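Jurnwood Model Flyers list
November, 7.40 pm
Posted by the list secretary

Hi all,

Thanks for the lovely long replies about glider batteries, I've read every one of them (with a cuppa, it took a while!). I wanted to pick up this one before it slides off the bottom of the list:

> My Brerier two-metre came out at 411 grams over
> what the plan says and the nose still wants lead.
> Would a bigger flight pack be daft? I've got a
> 3,000 mAh one sitting in the drawer.

Not daft at all, and I'd try it before you melt any lead. I did much the same with my old Pridberg. The bigger pack went right up against the firewall and the balance point came forward nicely, with only a smidge of ballast left to add.

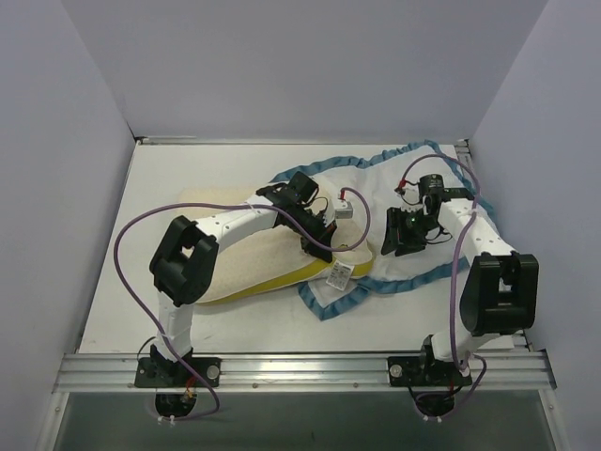
Do check the fit with the canopy on, though, and give yourself room to get the plug out with cold fingers. I had to shave a bit of foam off the battery tray, and then I moved the receiver back behind the wing, which undid half my good work, so learn from me there. Set the balance at the front of the range on the plan and creep it back over three or four flights.

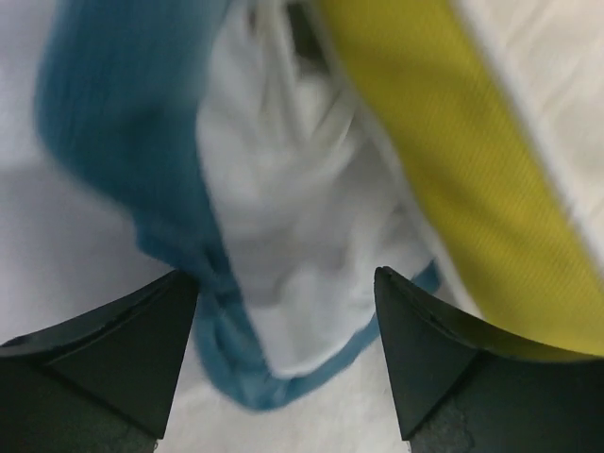
Gripper fingers and fabric, close up.

If you'd like a hand with the balancing, I'll be at the Fu paddock most mornings this month, and you're welcome to borrow my stand. My own all-up weight is still 379 grams over, so you're in good company!

Cheers, and happy landings

Jurnwood Model Flyers | Contact the list owner | © Jurnwood Model Flyers | Back to top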